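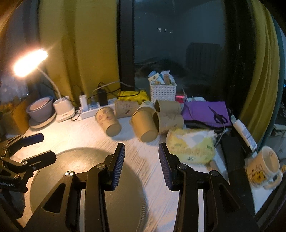 MINUTES OF THE GRADUATE STUDIES GROUP IN VISUAL COMPUTING
Risstead Institute, Room 206
Dec 30, 2025

Present: Adel El Ouafi (chair), Eero Turunen (minutes), M. Wallner, J. Rudard, P. Esadetti, two student representatives
Apologies: the library liaison

1. Opening and approval of previous minutes

The chair opened the meeting at 10:05. The minutes of the previous meeting were approved with one correction: under item 4, "texture compression" should read "texture synthesis." The secretary will replace the copy on the group's page.

2. Matters arising

The license for the color calibration software has been renewed for the coming year. Mr. Wallner reported that the old license server remains in operation until all lab accounts have been moved. Students who still receive the expiry notice at login should write to the lab address.

The request for additional evening hours in the rendering lab was forwarded to the building office. No reply has been received. The item stays open.

3. Thesis proposals

Three proposals were before the group.

3.1 Interactive relighting of hand-painted backgrounds. The candidate proposes to estimate a coarse depth map from a single painting and to let the user move a light source across it. Ms. Rudard found the literature section thorough but asked how the result would be judged, as there is no correct answer to compare against. The group asked for a user study with practicing illustrators. Approved subject to a revised evaluation chapter.

3.2 Stroke prediction for novice sketching. The proposal describes a system that suggests the next line while a person draws. Mr. Turunen asked whether suggestions would appear on the page or beside it, and noted that the draft describes both. Discussion followed on whether constant suggestions would make all the drawings look alike. The student representatives spoke in favor of a setting that lets the user switch suggestions off — the candidate had listed this as future work. The group recommended moving it into the main plan. Approved with that change.

3.3 Compact storage of brush models. Dr. Esadetti, as proposed supervisor, took no part in the decision. Members considered the topic sound but the scope too wide for one thesis. The candidate is asked to choose between watercolor and dry media and to resubmit in one page. Deferred.

4. Image collection for coursework

Ms. Rudard presented the state of the shared image collection used in the introductory course. It now holds 300 scanned drawings, of which 100 have complete permission forms. For the remainder, the form is either missing a signature or uses the earlier wording, which did not mention classroom use.

The chair stated that drawings without a complete form may not be handed out to students in the coming term. Mr. Wallner asked whether they could be shown on a screen during lectures. The group preferred one rule for both cases, and the chair will seek advice from the legal office before the term begins.

Resolved: only drawings with complete forms will be placed in the course folder. Ms. Rudard will write again to the contributors concerned.

5. Summer school

The summer school on computational drawing is planned for August. Dr. Esadetti circulated a draft schedule consisting of morning lectures and afternoon practice sessions. The following points were raised:

The lecture on curve fitting should come before the session on vector illustration. In the draft it comes two days after.

Enrollment will be limited by the number of drawing tablets in working order. Mr. Wallner will test the tablets and report.

The participation fee was set at the same level as last time. A proposal to charge separately for printed materials was put to a vote and rejected, 5 against and two in favor.

One student representative asked that the final exhibition be open to participants' families. Agreed, provided that the guest list reaches the front desk in advance.

6. Render queue

Mr. Turunen reported on complaints about long waiting times near the end of term. Most delays were traced to jobs submitted at full resolution for test purposes. The group agreed that test jobs should be sent to the short queue and that jobs left in the main queue without an owner's name will be removed. The lab guide will be amended — the present text still refers to the previous scheduler.

7. Any other business

Ms. Rudard reminded members that grades for the animation project are due before the term records close. Late grades must be sent on paper with the chair's signature.

Dr. Esadetti asked that draft papers be circulated in a format that allows comments. Noted.

8. Next meeting

The date will be set by e-mail once the teaching schedule is confirmed. Items for the agenda should reach the secretary one week ahead.

The chair closed the meeting at 11:50.

Minutes taken by Eero Turunen
Approved for circulation: Adel El Ouafi, chair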